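Call for Participants: Short-Note Recall Study, Wostadine Office Research

Wostadine is looking for adults who work in shared offices to take part in a study of how short handwritten notes are read, remembered and acted on. The study runs through June at our Ivberg site. It covers paper notes only. Email, chat and calendar reminders are outside its scope.

Background

Many workplaces still pass on small instructions by hand: a room change, a supply request, a name to call back. Our earlier survey collected 1768 notes from offices that agreed to save them. Most held fewer than nine words. What that survey could not measure was recall - whether a reader who passes a note once can repeat it later, and how far the placement, the length and the writing of the note affect the result.

What you will do

Each participant attends one session of 60 minutes. You will read a series of notes posted at different heights, carry out an unrelated sorting task, and then write down what you remember. Part of the session deals with notes in a writing system you may not read. In that part you will be asked to match shapes, and no knowledge of the language is needed. Small cards and sticky notes on cork are the standard materials.

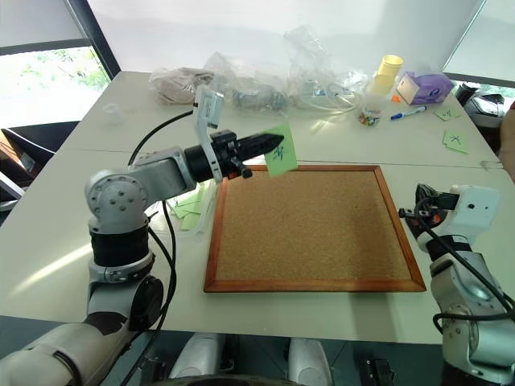 Tan asked whether people who take notes for a living should stay away, as they would surely do better than the rest. They should not; prior experience is recorded on the intake form and treated as a variable in the analysis.

Who can apply

You may apply if you are 18 or older, work at least two days a week in an office shared with other people, and can read ordinary handwriting at arm's length, with glasses or contact lenses if you use them. You do not need to be a native speaker of English, but the instructions are given in English only. Current employees of Wostadine or Zoltusix are not eligible. Zoltusix handles the scoring of the answer sheets and does not receive names or contact details.
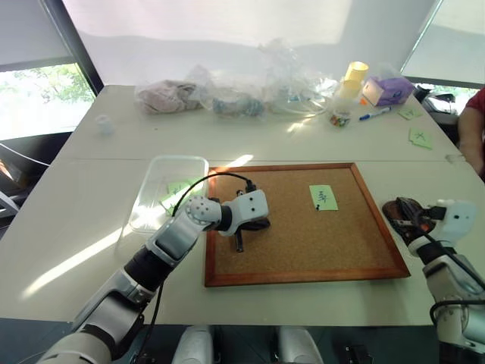 Cork board with a pale green note, held by a black push pin.

Sessions and payment

Sessions start at 9 a.m. and are held on the ground floor. Payment is $60, issued by check at the end of the session. Travel costs are not covered. Participants who leave early are paid for the time completed, in steps of 15 minutes.

Places

There are 500 places. Applications are handled in the order received, subject to a balance of age groups. If your group is full, you will be placed on a waiting list and told so in writing.

Data

Answer sheets are stored under a number. The list linking numbers to names is kept separately and destroyed when scoring ends. You may withdraw your answers at any time before that point.

How to apply

Fill in the intake form on the Wostadine participants page and select "Short-Note Recall" from the study menu. Leave the reference field blank - it is for returning participants only.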